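Keeping the Droris in Line: Iñaki Urquijo on Grippers, Pins and Pads

Iñaki Urquijo keeps his tools in a fishing box. There are two hex drivers, a set of feeler gauges, a bottle of isopropyl, a roll of lint-free cloth and a plastic tub of dark blue finger pads. He says he could do most of his job with those and a clean table.

Urquijo is the maintenance lead at Tiltbridge, where he looks after the Droris, a pair of hand-held grippers that people carry through ordinary kitchens and workrooms to record how things get picked up and moved. The recordings go on to the arm team, run by Rosalía Casado, whose robot uses the same jaws and the same pads. If the hand-held pair is out of adjustment, the arm learns from bad numbers.

"People think of it as a tool you squeeze," he said. "It has a trigger, so they treat it like pliers. But I set it up the way I would set up the end of an arm. Same zero, same stops, same checks. If I wouldn't bolt it on Rosalía's robot, it doesn't go out."

Setting the zero

He begins each morning with the jaws closed and nothing between them. The tips should meet evenly along the full height of the pads. He slides the thinnest gauge down from the top and feels for the place where it drags. If it drops through on one side, one linkage is sitting ahead of the other.

"You loosen the sync screw a quarter turn, close the jaws on a flat bar, hold them there, and tighten it again," he said. "Then you check it with nothing in between. Then again with the bar. I do it twice. When I started I did it once and I had to redo a whole week."

With the tips even, he plugs in the tool and stores the closed reading. Then he opens the jaws to the stop and stores that one too. The encoder should give 476 counts between the two. He accepts 2 counts either way. Anything further off goes back on the bench, and he writes it in the log before he touches a screw.

I asked why he writes it down first.

"Once you've fixed it you remember it as smaller than it was. I want the number I found."

The log is a paper notebook. Lieven Hermans, who handles the software, has asked for it to be a spreadsheet. Urquijo copies it into one at the end of the month. "He gets his columns," he said. "I get my notebook."

Pins and linkages

Most of the wear is in the pivots. The jaws ride on pairs of linkage bars held by round steel pins, and the pins turn in plain bushings with no grease. Grease was the first thing he took away.

"The first set came from Martens with a dab of grease on every joint. It was lovely for a few days. Then we took them into a kitchen where somebody was baking, and the flour made a paste. I had to boil the bushings. Dry ones get a bit noisy, but you can wipe them."

His check for a worn pin is to hold the base of the tool in one hand and rock a fingertip sideways with the other. A little give is normal. A click means the bushing has gone oval. He changes bushings in fours, never one alone, and he puts the old pins in an envelope with the date and the tool number on it. The envelopes fill most of a drawer.

The gaps between the bars collect things as well: crumbs, hair, once a staple that kept the left jaw from closing all the way for most of an afternoon. He clears them with a soft brush, working from the tip toward the base, and opens and closes the jaws a few times over a sheet of white paper to see what drops out.

Pads

The ribbed pads on the inner faces of the fingertips take most of the abuse. A set lasts up to 600 grips before the ribs start to round over, and fewer if the work is with bottles and glassware. Bart Vanhove at Zadberg, who molds them, has offered a harder compound. Urquijo tried it in March and sent it back.

"It lasted fine. But it slid on plastic, and plastic is half of what we pick up. Bart was a little disappointed. I told him the soft one is good, please keep making the soft one."

He cleans pads with isopropyl and lets them stand open until they are dry to the touch. Dish soap leaves a film, he said, and a film on a smooth bottle is enough to change how hard the person squeezes. Both tools get new pads at the same time, even if one set still looks all right.

"Otherwise you have a good hand and a bad hand. The person holding them starts to use the good one for everything. You see it in the recordings, the left one just hangs there."

Before a session he has the operator bring the open jaws down to either side of a clear bottle lying on its side and look at the camera view. He wants a pad on each side of the bottle, and the linkages coming up from the bottom corners at matching angles. If one jaw stands higher than the other, the camera mount has moved or the zero is off, and he can usually tell which from the notebook.

"A clear bottle is a good thing to check against because it's difficult," he said. "You get reflections all down it, and you see the counter straight through the wall. If I can make out both pads next to that, I'm happy with the camera."

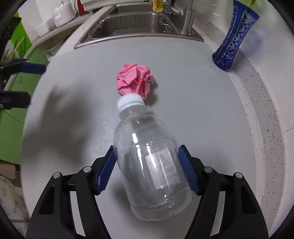 What goes wrong most

The camera mount, he said, without having to think. It is held by a clamp with one screw, and people pick the tool up by it. Justinas Jankauskaitė, who does most of the carrying, now has a strip of tape across the clamp as a reminder. Urquijo draws a pencil line over the joint so that any turn shows up as a break in the line.

After the mount comes the cable. It bends at the same place every time the wrist turns, and he replaces it every 50 hours whether it has failed or not. The third is the trigger spring, which he described as "a cheap part and a nuisance to reach." He has to take off the whole rear cover to get at it, and one of the cover screws is shorter than the rest. Put it in the wrong hole and the cover feels tight but isn't.

He has asked for that screw to be changed on the next version. Casado has said yes, and there is a note about it taped inside the lid of the fishing box, with the part number and her initials.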